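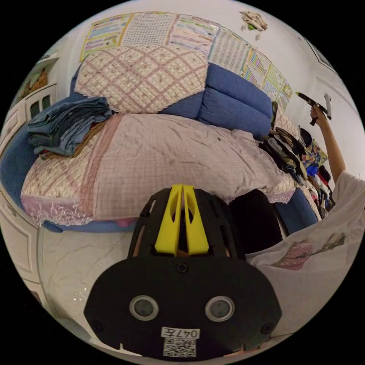
Skastier Home Tasks Team, Cendton

Section 2: Showing a bedroom task with the hand-held gripper

Hi again! If you got through Section 1, your gripper is charged and paired with Vimaro, and you're ready to go into somebody's bedroom and tidy it up for a robot to learn from. I'm Tuncay Tokgöz, and I wrote this part after a long stretch of folding jeans, so expect some opinions.

I've stuck to beds and clothes here because that's most of what the Chae project asks for. Kitchens get their own section (Tuncay Sarıgül is writing it, and yes, there are two Tuncays, please check which one you're emailing).

Before you start

Walk through the room once with the gripper switched off. See where you can stand, what you'd trip over, and which things the owner doesn't want touched. Ask about the walls too. Wall charts, calendars and school posters are fine to leave up, but anything with a name, a phone number or a face comes down or gets covered first.

Don't make the room nice! A rumpled quilt and a mixed heap of clothes at one end of the bed is a good starting point. If there's a folded pile as well, like the denim on the left of the bed, leave it where it is and work around it. I used to straighten the covers before I hit record, and all those takes got thrown out.

Getting set up

1. Check the label at the back end of the body. You want the number plus the side character, so 047左 is unit 047, left. Type it into Vimaro exactly like that, or scan the QR sticker next to it.

2. Wipe the two round gray lens-like spots on the rear plate with the dry cloth from the kit. No sprays.

3. Look over the yellow fingers. They should stand side by side with a narrow gap, and the long oval holes should be clear of lint and thread. I pick mine clean with my fingernails, which is slow but works fine.

4. Feel the screws. Loose ones get a gentle turn with the small Phillips driver, and then you stop. I've cracked a body by being keen.

5. Pick your start position at the side of the bed, with the fingers pointing across it. Hold still for 15 seconds while Vimaro finds its bearings. It beeps when it's happy.

Note: A plain white wall gives the tracking very little to grab on to. If it keeps losing its place, turn so that something busy is in view behind the bed. Patterned bedding helps as well.

Recording a take

6. Press record and say the task out loud in a few words. "Pick up a shirt from the pile" is plenty.

7. Reach in slowly. Come down on a fold or a seam, close the fingers, and wait a beat before you lift. This is the bit everyone rushes (me included, my first week was terrible).

8. Carry the piece to a clear patch of the bed, lay it down, open the fingers all the way, and back off. Then come home to your start position.

9. Press stop. Save it even if you fumbled, and mark it "retry" when you did. Fumbles you recover from are useful to the training people, so don't be shy about keeping them!

10. After 20 takes, put the gripper down and shake out your wrist. Vimaro will remind you, and you can snooze the reminder, and I'd really rather you didn't.

Caution: Straps are a pain. In a tangled heap they slip through the holes in the fingers and you end up lifting half the pile. If you feel a tug, open up and free the strap with your other hand. Don't yank.

Caution: Lacy trim on quilts and pillows catches too. Keep the tips clear of any frilly edge unless the task is about that item.

Caution: Hard floors can be slippery in socks. Wear shoes with some grip, or go barefoot if the owner prefers.

Working with a second person

It's fine to have someone else at the bedside while you work. Agree beforehand who is doing what, and keep your arms out of each other's way. Don't hand things across in mid-take unless the task card says so. Talking is OK, the sound gets stripped out when you upload.

Uploading

11. Plug in and leave the app open. A full card holds 890 takes, and I've never filled one, but Vimaro starts to crawl well before that, so upload at the end of every session.

12. Write a line in the notes box about the room. I put things like "padded bed sides, pink quilt, big pile on the right." Short is good.

If an upload stalls at the same point twice, leave the card in and message the team. Please don't format it.

Home | Guides | Tasks | Downloads | Contact

Shares 15 | Comments 2

© Skastier, Cendton. Questions about this section go to Tuncay Tokgöz. Back to top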